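Notebook, finishing bench
December 2024

Nultia casting resin, second drum. Viscosity and cure check before we commit it to the river panels.

The first drum behaved. The second has been slow to level since it was opened, and two of the coaster blanks came out of the mold with a soft underside. I had put that down to the cold end of the shop. After this round I am less sure.

Incoming check first. The supplier sheet for the resin side gives 4,000 mPa s at room temperature, no tolerance stated. The Zetton viscometer, spindle cleaned and zeroed, gave 3,309. First drum was never measured, so there is nothing of ours to compare with. Low viscosity and slow leveling do not go together, unless the leveling problem is in the mixed material and has little to do with the resin side at all.

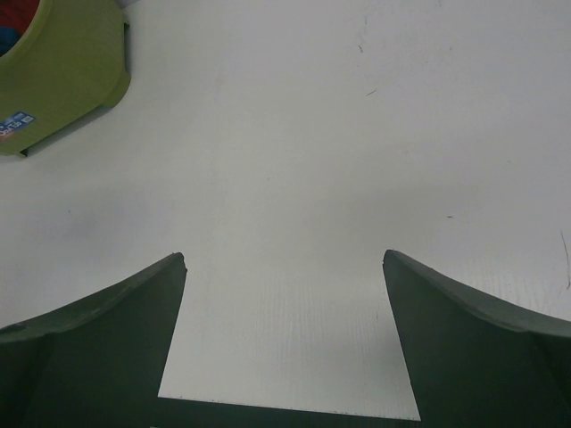
Hallgrímsson

Mixed one 300 g batch by weight, on the small scale, in a straight-sided cup. Scraped the walls, transferred to a clean cup, mixed again. Previous batches were all mixed in one cup. That is a bad habit and it makes the soft undersides hard to read, as unmixed hardener off the wall of a cup will do the same thing.

Split the batch into three:

A - poured thin, left on the shelf at shop temperature
B - poured thin, into Brutus on the low setting
C - left in the cup as a pot life check

C got warm and went stringy well inside the time printed on the drum. So the hardener is active. Pot life in a cup tells you little about a thin pour, but it does rule out dead hardener.

At 18 hours A took a thumbnail mark on the top face and B did not. Both undersides were firm. Neither had the greasy film that we saw on the coasters. B had a slight crown at the middle, most likely from Brutus heating harder at the back. The fan has been noisy since May and the bearing is still on the parts list.

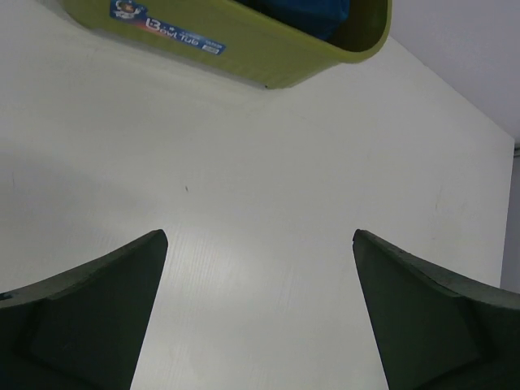

Color is the other complaint on this drum, a yellow cast in anything thicker than a skin coat. It is easy to fool yourself here. The clear blanks were first looked at on the plywood bench, under the old tubes, where everything goes yellow. A large white tabletop is a much fairer background, and I would like all color calls made on one from now on, with the sample from the first drum laid next to the new one. Looked at that way, B is a shade warmer than A and A is the same as the old sample to my eye. That points at the heat and away from the drum. I have not tried it in daylight yet.

Bubbles: few, all small, all near the edge of the pour. The mold is polyethylene and was wiped with alcohol but not baked out. Not worth chasing on blanks. On the panels the timber will give off far more air than any mold, so the seal coat matters and should be down a full day ahead.

Open points

Leveling. Not reproduced. A and B both found their own level without help. Next suspect is the storage spot by the roller door. Resin taken straight from there would be thick enough to explain it, and the Zetton reading was taken after the sample had stood indoors overnight. Measure one cold.

Scale. Drifts by a gram or two if the compressor starts during a weighing. Matters for small batches. Weigh with the compressor off.

Ask Nultia for the viscosity tolerance and the test temperature. "Room temperature" is no use.

Drum two stays on hold for the panels. OK for blanks and jig filling, double cup only.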